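Cascombe and Olton Allotment Association
Minutes of the Ordinary Meeting held on 30 July 2023 in the Olton Reading Room

Present: Panagiotis Jurić (Chair), Jong-dae Do (Secretary, minutes), plot representatives for Cascombe Upper, Cascombe Lower and Olton. 28 members signed the attendance sheet.

Apologies were received from the representative for the Olton raised beds.

The meeting opened at the advertised time. The quorum was met.

1. Minutes of the previous meeting

The minutes of the June meeting were read. One correction: under item 4, "inlet valve" should read "outlet valve". With that change the minutes were approved and signed.

2. Matters arising

2.1 The lower gate at Cascombe has been rehung. The latch still drops short of the keep by a few millimetres and can be lifted from outside with a stick. The Secretary is to ask the fitter to return. No further payment until this is done.

2.2 Plot markers. The replacement numbers for Cascombe Lower have been delivered but not fixed. Holders may fix their own, on the path side, at knee height.

2.3 The letter to the parish concerning the overhanging sycamore has been acknowledged. No decision has been received.

3. Water supply

3.1 The Chair reported on the Pidamora pump at Cascombe Upper. The pump loses prime overnight when the header tank falls below the lower mark. The foot valve was lifted and cleaned in June and the fault returned within the fortnight. The supplier's view is that the valve seat is worn. A replacement seat has been ordered.

3.2 Until the part is fitted, the pump is to be primed by hand each morning by whoever arrives first. The priming can is kept on the hook inside the pump house door and is to go back there full. A member asked whether the can might be chained. This was not taken up.

3.3 Mr Do gave the meter readings. Consumption at Olton was higher than at either Cascombe site, although Olton has fewer plots. A leak on the supply side was considered. The stopcock was closed overnight as a test and the meter did not move, so the loss, if there is one, lies beyond the stopcock. The next step is to isolate the two branches in turn - east branch first, as it has the older joints.

3.4 Sprinklers. It was restated that unattended sprinklers are not allowed under rule 9. A proposal to permit them after dusk was put and lost.

4. Soil testing

4.1 Results for the samples taken in the spring were circulated. The pH at Cascombe Lower is slightly acid and suitable for potatoes without treatment. The brassica beds along the hedge would benefit from lime in the autumn. Olton is close to neutral throughout.

4.2 Phosphate is high on several plots where poultry manure has been used every year. Holders of those plots have been sent their own figures. The Chair recommended that they omit manure for at least one season and use leaf mould for bulk.

4.3 A member questioned the sampling depth. The Secretary confirmed that all cores were taken to spade depth and mixed by plot before being sent.

5. Clubroot

5.1 Clubroot has been confirmed on plot 29. The holder has lifted and removed all affected plants. Nothing from that plot is to go into the shared compost bays, including weeds of the cabbage family such as shepherd's purse.

5.2 Boots and tools used on the plot are to be scrubbed at the standpipe and the washings kept off the main path. A tray and brush will be left there.

5.3 The plot is to carry no brassicas until further notice. The holder asked for a rent reduction. It was agreed to hold this over until the rents are set.

6. Compost bays

6.1 Bay 2 is full and is to be closed and covered. Bay 1 may be emptied from the front only. The middle boards are not to be removed, as the stack behind them has not been turned.

6.2 Cooked food has been found in the Olton bay. Members are reminded that uncooked vegetable and fruit waste only is accepted. The notice on the bay will be reprinted in larger type.

7. Autumn produce show

7.1 The schedule was reviewed. Classes for onions, runner beans and soft fruit stand as before. The tomato class is to be divided into standard and small-fruited, the limit for the second being a diameter measured with the ring gauge.

7.2 Fruit classes. Exhibits are to be shown with stalks on and unpolished. Plates will be supplied by the Association for all plate classes. Exhibitors wishing to use their own mat or bowl may do so in the display class only, where arrangement carries marks. 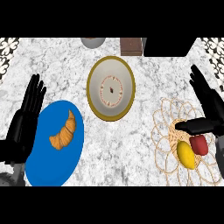

7.3 Staging will open at eight in the morning and close at ten. Late entries may be displayed but will not be judged. Exhibitors are to leave the hall during judging.

7.4 The Chair proposed that the marking sheet be simplified by combining size and uniformity. Mr Do noted that the two are marked separately in the rules printed on the reverse of the entry form, and that over a hundred forms have already been printed. The proposal was withdrawn for this year.

7.5 The Han cup for best vegetable exhibit has not been returned by last year's holder. The Secretary will write again.

8. Rents and waiting list

8.1 Rents are due at the start of October. The rate per rod is unchanged. Water will be charged separately for Olton if the fault under 3.3 is found to be on a plot holder's own fitting.

8.2 Half plots. It was agreed that a full plot falling vacant at Cascombe Upper may be divided if the next two applicants both ask for a half. The dividing path is to be cut before either tenancy begins and its width taken equally from both sides.

9. Any other business

9.1 Bonfires. A complaint has been received from a house on the Olton boundary. Rule 14 was read out - no fires before October, and none within the marked distance of the fence.

9.2 The shared rotavator is out of use with a sheared pin. Spare pins are in the tin marked "mower".

9.3 A member offered surplus leek seedlings, to be collected from the bench by the Cascombe gate.

The date of the next meeting will be posted on both noticeboards. The meeting closed at 4.40 pm.

Signed as a correct record: P. Jurić, Chair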